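Kullico Wipe-Clean Tablecloths - by the roll or cut to size

Home > Kitchen & Dining > Table Linens > Kullico

Back in stock. Most prints, most widths. Plain white is still short, see note at bottom.

The Kullico is our everyday table cover. Cotton face, clear coating on top, soft brushed back so it doesn't slide around. Wipes down with a damp cloth. Doesn't smell like a shower curtain when you open the box. We've sold it out of the Urnbridge store for years and it's the one people come back for.

Sizes

Square - 52 x 52 inches. Card tables, small kitchen tables.
Long - 52 x 70 inches. Seats four to six.
Roll end - whatever is left, priced as marked. Ask in store.
Custom cut - tell us the length you want, allow a few extra days. Custom cuts can't be returned so please measure twice.

How to measure: table length plus the drop you want at each end. Six inches of drop is normal for every day. Eight or ten looks better for company, but it will sit in people's laps.

Prints

Lettering prints, florals, checks, two stripes, one plain. The Shukla stripe is new and comes in rust or navy. Colors on your screen may be a little off, order a swatch if it matters. Swatches are free, limit four per houshold.

Please note the large prints don't repeat evenly. Two cloths side by side will not match up at the seam. If you need to cover two tables pushed together, get one long cut.

Care

Wipe with warm water and a drop of dish soap
Turmeric, beet and mustard - get to them fast, they will stain if left overnight
No bleach, no scouring pads
Machine wash cool and gentle, maybe twice a year, hang to dry
Do not tumble dry. The coating will go cloudy and we can't fix that
Do not iron the front. Back only, low heat, with a towel in between
Fold lines drop out after a day or two on the table. A hair dryer on low speeds it up

Hot dishes need a trivet. The coating will take a warm plate, not a pan off the stove.

Will it hold up?

Everyday use, one family, expect three or four years before the corners start to go. The Flulano backing is thicker than what we used to carry and it doesn't peel at the folds like the old one did. Cafes go through them faster - call us about the heavy grade, it's a differnt product and isn't listed on this page.

Fruit, vegetables, wet grocery bags, all fine. Pat dry underneath if water gets under the edge, otherwise the brushed side can mark a wood table.

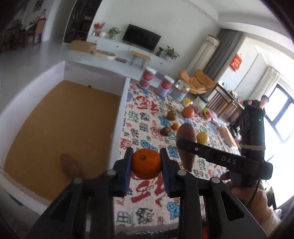 Shipping and returns

Ships rolled on a tube, not folded, except the square size. Orders go out from Urnbridge in two business days. Uncut cloths can come back within 30 days, unused, on the original tube. You pay return postage unless we sent the wrong thing.

Item numbers

Square - K 599
Long - K 800
Custom cut - K 1000

Stock note

Updated November 4, 2018. Plain white in the long size is out until January. Square is fine. Put your email in the box and we'll send one message when it lands, no newsletter.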